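Tiny Computers: What Is a Watchdog Timer?

Words by Anneli Riihimäki

Somewhere in your home is a computer that has no screen, no keyboard and no games on it whatsoever. You probably have lots of them. There's one in the washing machine, one in the microwave, and one in the electric toothbrush you told someone you had used.

These are called embedded computers. "Embedded" means stuck inside something else. An embedded computer usually has one job and does it all day long. The one in a thermostat checks the temperature, decides whether the heating should be on, and then checks the temperature again. It doesn't get weekends.

The trouble with getting stuck

When a big computer freezes, somebody grumbles, holds down the power button and goes to make a sandwich. A person is sitting there, so a person can fix it.

A lot of embedded computers don't have a person. Imagine a little weather station on a hill above Nagano in December, up to its knees in snow. Its program goes round and round in a loop:

Read the thermometer.
Read the wind meter.
Send both numbers down the hill.
Go back to the start.

One night the program asks the wind meter for a number and the wind meter doesn't answer. If the programmer was careful, the program gives up after a bit and moves on. If the programmer was in a hurry, the program waits. And waits. It will wait until spring, very politely, sending nothing at all. Computers have tremendous patience and no common sense.

You could send someone up with a shovel to switch it off and on again. Or you could build in a dog.

The dog

It isn't a real dog. Sorry. If you came for the dog, this is the point where you may leave.

A watchdog timer is a small piece of electronics, often tucked inside the same chip as the computer itself. It can do two things. It can count down to zero, and it can restart the computer when it gets there.

Let's say it starts at 300. Off it goes: 299, 298, 297. It doesn't know anything about weather or washing. It only knows that when it reaches zero, everything gets switched back to the beginning.

The program has to stop that happening. Every time it goes round its loop, it sends the watchdog a signal that means "I'm still here", and the watchdog jumps back up to 300 and starts again. Engineers call this "feeding the dog" or "petting the dog". Some call it "kicking the dog", and those engineers should think about what they've said.

If the program gets stuck, it stops feeding the dog. The count runs all the way down and the computer restarts. The program begins again at the first line, with no idea that anything went wrong, a bit like your uncle after a nap.
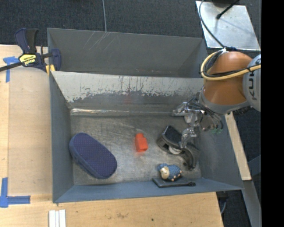

Robot arm over a metal bin.

How long should the dog wait?

This is harder than it looks. Suppose your program usually takes 2 seconds to go round its loop, and you set the dog to wait for one. The program will be restarted before it has finished, every single time, for ever. It will never send one weather report, and it won't have done anything wrong.

Now suppose you set the dog to wait for an hour. That might be fine for a weather station. It would be rather less fine for a lift with you in it.

So engineers work out the longest time the program could need on its very worst day, add some extra, and use that.

How to feed a dog badly

Some chips have a separate timer that can interrupt the program at regular moments to do a small job. A lazy programmer might think: splendid, I'll let that timer feed the dog, and I'll never have to worry about it again.

The main program could then be completely stuck, and the dog would still get its dinner, right on time. It would sit there well fed and pleased with everything while nothing worked. The feeding should happen in the part of the program that does the real work, and only once that work has been done.

What the dog can't do

A watchdog can't mend anything. If the wind meter on the hill has fallen off, the program will start, ask for the wind, get stuck, restart, ask for the wind and get stuck again. Many chips keep a note of why they last restarted, so the program can look at it first thing. A clever program might read the note, decide the wind meter is a lost cause and send the temperature by itself.

Try it at home

You need two people and some patience.

One of you is the watchdog. Count down from 100 out loud, at a steady speed.

The other is the program. Do a job over and over, such as drawing a house, and say "woof" each time you finish one. When the watchdog hears "woof", it goes back to 100.

If the watchdog reaches zero, the program must drop everything, put down a fresh sheet of paper and start from the beginning. Arguing is not allowed. Swap over when the watchdog loses its voice.

Words to know

Embedded computer: a computer built into another machine.
Loop: a set of instructions that goes back to its own start.
Reset: making a computer begin again from the first instruction.
Watchdog timer: a counter that resets the computer unless the program keeps stopping it. Does not fetch.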